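14/01/2021

Again snow in the morning, and the bus to Sokol did not come, so I walked 3 kilometers with my bag of books. I was 10 minutes late for the English lesson. The teacher only smiled. We learned the difference between "used to" and "be used to", and I am still not used to it.

After lunch I called the Priline office about the heating bill. They kept me waiting 49 minutes, with the same piano song all the time. I almost know how to play it now. The lady was polite in the end and promised to send a new bill.

In the evening I read 50 pages of my novel and made lentil soup – too much salt, but I ate it. I want to sleep earlier this January. My sister dreams of a new kitchen, so we talked long about that on the phone.
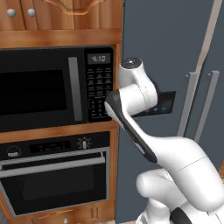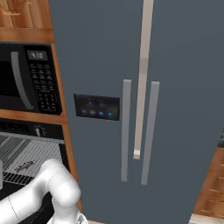 Orange-brown wood with a black microwave first, then a blue-gray fridge.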